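How to clean a foam board and small plastic toys before a craft table

By Kenza Fahmy, July 2018

At our craft afternoons in Oltgate we use the same white foam boards again and again. After a season they become grey and marked, and many people throw them away. Please do not do it yet. With a little patience most marks become lighter.

You will need: a soft cloth, a bowl of lukewarm water, mild dish soap, a white eraser and an old towel.

1. Brush the dust off the board with a dry cloth. Always go from the centre to the side.

2. Try the eraser on pencil and light scuffs. Press softly, the foam under the paper is easy to dent. 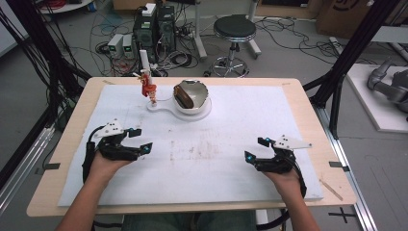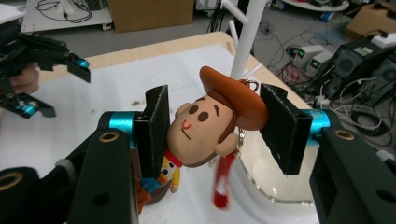
First picture: a white board with brownish smudges. Second picture: a cowboy keychain.

3. For brownish marks, put 3 drops of soap in the water, squeeze the cloth very well and dab. Do not rub in circles. If the paper surface starts to lift, stop.

4. Let the board lie flat on the towel for 8 hours. If it stands against a wall it will bend.

5. Small plastic figures and keychains can go in the same water, but keep the metal ring out of it. Use an old toothbrush for the hat, hair and other places where the colour of dirt hides.

My colleague Bello Abubakar prefers baking soda for plastic. I find it leaves a white powder in the corners.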